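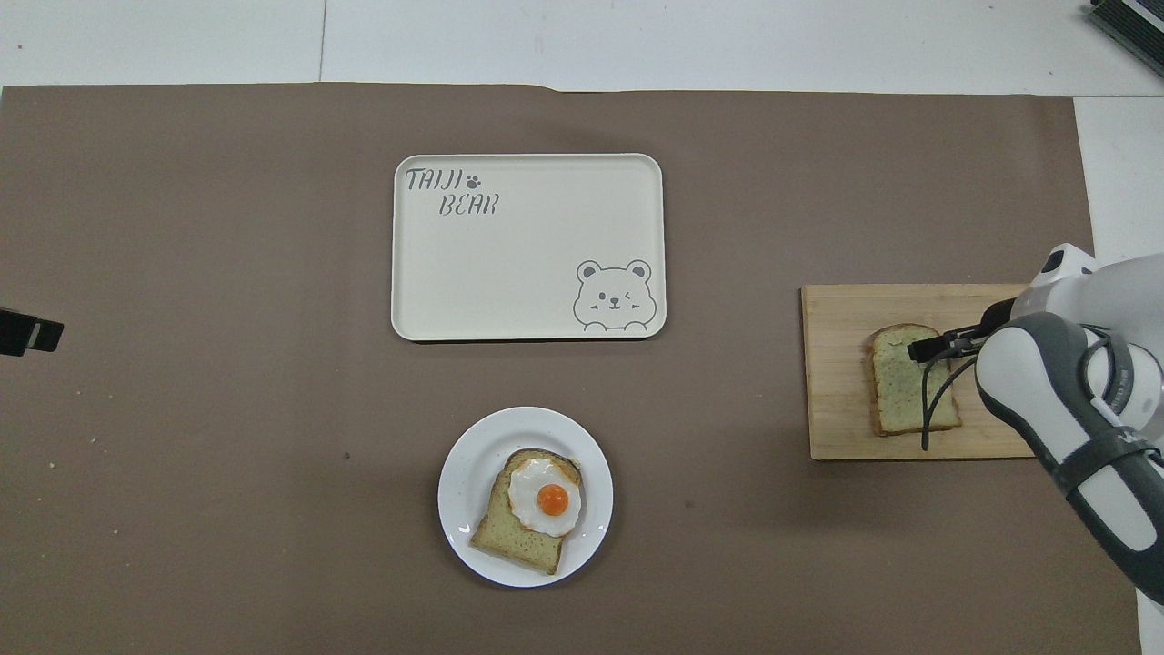 Egg on green bread, second slice still on the board. Bear tray on standby.

1/ Breakfast bench, Monday. One slice plated with a fried egg, one to go. Tray is the Taiji Bear one, cream, raised rim.

2/ Bread is my spinach loaf, 26 g greens per batch. Any more and the crumb goes gummy.

3/ Egg: lid on, low heat, 6 minutes. Yolk stays orange. Lionel Tessier does his in 3 and I don't rate the whites.

4/ Brown mat over the white table shows every crumb. Plate goes on the tray last, otherwise the rim catches it.

5/ Chantelle Chauke asked about slice thickness. About 19 mm. Thinner bends under the egg.

© Plastholm Breakfast Notes | Contact | Back to top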